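Relatos breves | Narrativa

Mal-soon Ko bajó del autobús en Dradton en noviembre, con 80 monedas y la llave de una casa que ya no era suya. Min-kyu Yoon la esperaba en el almacén. No se abrazaron.

- Padre dejó una carta - dijo él.

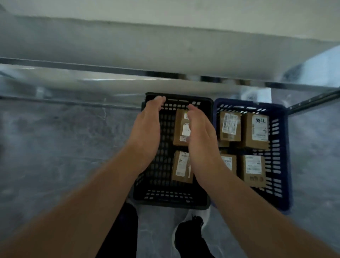
Las manos sobre la cesta negra.

Ella la leyó de pie. Eran siete líneas y ninguna la nombraba. La dobló, preguntó a qué hora salía el último autobús y se sentó a esperarlo.

3 comentarios | 7 compartidos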